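4. Reader Questions and the Attribution of Celebrity Breakup Reports
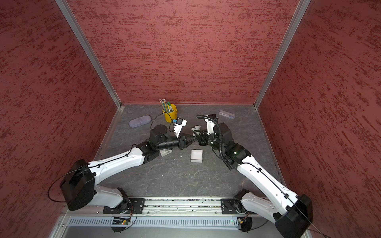 Figure 4. Work surface with two arms.

Who is usually the source when an entertainment site reports that a famous couple has separated?

In most of the reports we examined, the source was an unnamed person described as close to one member of the couple. Named publicists came second, and posts by the couple themselves came third.

This section considers how that pattern affects what readers believe. The material consists of 621 breakup reports published by 17 English-language entertainment sites and collected for the Pruldale archive through the end of April. Each report was read by two coders, Delali Antwi and Stepan Tymoshchuk, who recorded the type of source, the place in the text where the source first appeared, and any later correction. Where the coders disagreed, the report was passed to Adom Essien for a final decision.

4.1 Wording of the source line

Unnamed sources were introduced in a small number of fixed ways. "A source close to the pair" and "an insider" were the most common. These phrases tell the reader very little. A close friend, a paid representative, and a former assistant could all be covered by either one, and the sites in the sample did not publish rules on when each phrase may be used. Several sites repeated another outlet's source line without saying whether the person had been contacted again. A reader who sees the same claim on eight sites may therefore take it to be well supported when all eight rest on a single conversation.

Placement also varied. Some reports named the original outlet in the first paragraph. Others left it to the final lines, after a long summary of the couple's earlier vacations, red carpet appearances, and children. We treated a source line as late if it came after the fourth paragraph.

4.2 Corrections and reunions

Reunions present a special difficulty. When a couple was later seen together, most sites published a new story and left the earlier one unchanged. The two reports then stood side by side in search results, often with no link between them. It is not clear that the first report was wrong in such cases — a couple may part and come back together — and for this reason we did not count a reunion as a correction. Mimoza Vasić has argued for a separate category, and the coding sheet used in the Ollimholm follow-up includes one.

4.3 Limits

The sample covers text only. Video segments and podcasts were left out, as were posts on the personal accounts of reporters. Reports removed before collection could not be recovered. The coding sheet and the list of sites may be requested from Ayuba Agbeko at the Greltthorpe office.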